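Sorting Out a Shared Workroom: Desks, Benchtop and Small Parts

Project report, second-year Workplace Design module

Group: Getsemaní Ledesma, Remigiusz Kołodziej, Inès Baudry
Supervisor: Teresa Stępień
Submitted 16 October 2022

1. Background

The module asks each group to choose a room that more than one person uses and to improve how things are kept in it, without buying furniture and without spending more than 30 dollars. We chose the workroom on the second floor of the Brurnircombe building. It is used by students from three courses, and all of us had lost something in it at one time or another.

The room has never had a layout plan. People bring in what they need, plug it in and work. When they leave, some of it stays. In July the department sent out a message asking users to clear their belongings before the floors were cleaned, and a lot of it went into boxes. By the second week of the fall term most of it was back on the desks.

We wanted to know two things: which surfaces fill up first, and what kinds of things end up with no place to go.

2. What we did

We visited the room on 11 occasions over four weeks, always at a different hour. On each visit one of us filled in a sheet for every surface, with a line for personal items, one for shared items, one for drinks and food, and one for loose parts. We did not move anything during the first three weeks. In the last week we tried the changes described in section 5.

Elaine Trindade, who keeps the key list for the floor, let us post a notice on the door explaining the project. We also put out a short paper survey. We received 8 replies, which is fewer than we hoped for, but most of the regular users filled one in.

3. The desks

The desks were the easiest part to record. Each one has a different mix of things, but the pattern repeats. There is computer equipment that belongs there, then personal things that were put down for a minute, then something to drink.

The desk below the wall monitor was one of the worst. It has a good position and people sit there to work with the big display, so it is seldom free. On our sheets it had the most drink containers of any surface in the room. Headphones were left on it on more visits than not. 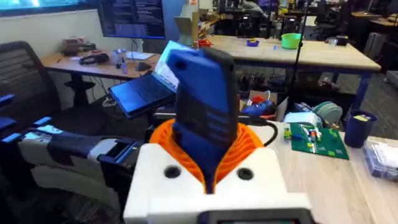 Figure 1. The laptop on the workbench, with the wooden desk and wall monitor in the background.

Paper was a smaller problem than we expected. We had planned a tray for each desk, but single sheets were the usual thing and a tray would have taken more room than the paper did. We dropped that idea after the second week.

Cables were a larger problem. The workbench has no fixed route for them, so a cable goes across the surface by whichever way is shortest. If somebody then opens a laptop on the bench, the cable is either under it or around it. In the survey, five people named cables as the thing that bothered them most. Remigiusz measured the distance from the outlets to the middle of the bench and found that every cable in regular use was long enough to go along the back edge.

Chairs were not on our sheet at first. We added them after the fourth visit when we noticed that the way between the bench and the desk was often blocked by an office chair turned sideways. The chairs have casters and go wherever they are pushed. A person who wants to reach the desk has to move one, and it then stands in front of something else.

4. The benchtop and the small parts

The wooden top was the surface we spent the most time on. It is pale wood in boards and it shows marks. We were asked by our supervisor to say whether the marks were a reason to cover it. Our view is that they are not. They are small, they do not affect the work, and a cover would hide small parts that roll or slide under its edge.

Small parts were the main difficulty. A part is taken out, put down on the wood, and left. Bright colors help a great deal. On our visits we found green, orange and blue pieces right away and had trouble with black screws and anything in bare metal. Inès tested this by laying out a set of parts and asking two classmates to find them from the doorway. Both of them named the green disc first. Neither saw the screws until they were at the bench. 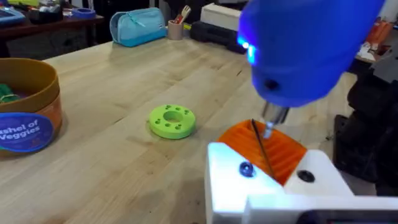
Figure 2. Lime-green disc on the benchtop. The color stands out well against the pale boards.

We also found that people do not agree about what a loose part means. Some survey replies said that a part on the bench is in use and should not be touched. Others said it is free for anyone. One reply said that parts left overnight should go in the bin, which we do not support, as a part that takes hours to make can look like scrap to another person.

5. Changes we tried

We bought a set of shallow plastic trays from Michalski, the hardware store near campus, and a roll of hook-and-loop tape. The trays went at the back of the bench. Each has a paper label with a course name on it, and one is labeled "Not mine." Cables were taped along the back edge. We put a strip of tape on the floor to show where chairs should be pushed in.

The trays worked best. By the third day all of them held something, and the "Not mine" tray was the fullest. Two people got back parts that they had already replaced.

The cable tape held, but one cable was pulled loose and not put back. The floor tape made no difference that we could record. Drinks stayed where they were. We had asked people to use the windowsill and none of the sheets from the last week shows a drink there.

6. Cost

Trays: $18
Tape, both kinds: $9
Labels: printed at no cost
Total: $27

7. Problems with the project

Four weeks is short, and the last week was close to a deadline in one of the other courses, so the room was busier than usual. We also think that people were tidier when one of us was there with a clipboard. Our sheets did not separate a drink that someone was having from an empty one left behind, and we should have done that from the start.

8. Next steps

Getsemaní has agreed to check the trays until the end of term and empty the "Not mine" tray into a box in room 3011 when it gets full. If the trays are still in use after the break, we would suggest a second set for the other side of the room. The floor tape can be taken up. The completed sheets and the survey forms are in the project folder with Teresa Stępień.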